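Chapter 4
Mass and How We Measure It

In this chapter you will learn
what mass is and how it differs from size
how to use a digital kitchen scale correctly
how to record a mass with its unit

Before you start
You should be able to read a whole number from a display and convert between grams and kilograms. If you need practice, go back to the review page at the end of Chapter 2.

People have weighed things for as long as they have traded them. In the market town of Clevard, grain was once sold by the basket, and buyers argued about how full a basket had to be. A balance settled the matter. Mass is the amount of matter in an object, and it stays the same whether the object is whole or cut into pieces.

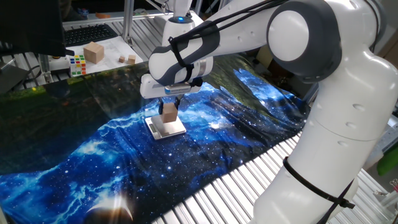

The most common unit for small objects is the gram (g). Larger objects are measured in kilograms (kg). One kilogram is 1,000 grams, so a bag of flour with a mass of 1278 g can also be written as 1.278 kg. Both are correct. Choose the unit that makes the number easy to read, and use the same unit all through a table.

4.1 Setting up the scale

A scale gives a good reading only if it is used with care. Put it on a firm, level surface. Turn it on and wait for the display to show zero. If it shows anything else, press the zero button — on many models this is marked TARE. Place the object gently and let go of it before you read the number.

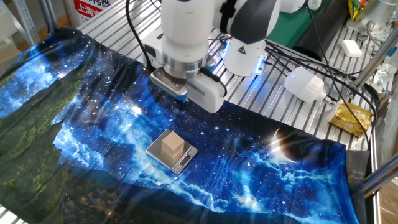
Where you put the object also matters. Keep it on the platform and clear of the display, so that the number can be read without moving anything. A wooden cube is a good first object for this reason: it sits flat on the metal platform of a small kitchen scale and does not roll. A light bulb laid on its side is harder to keep still. For round objects, use a dish, and zero the scale with the dish already on it.

Key words
mass, gram, kilogram, zero, tare, platform

Think about it
A shopkeeper in Tistitz puts a jar of honey on a scale and reads 849 g. What else would you need to know to find the mass of the honey alone?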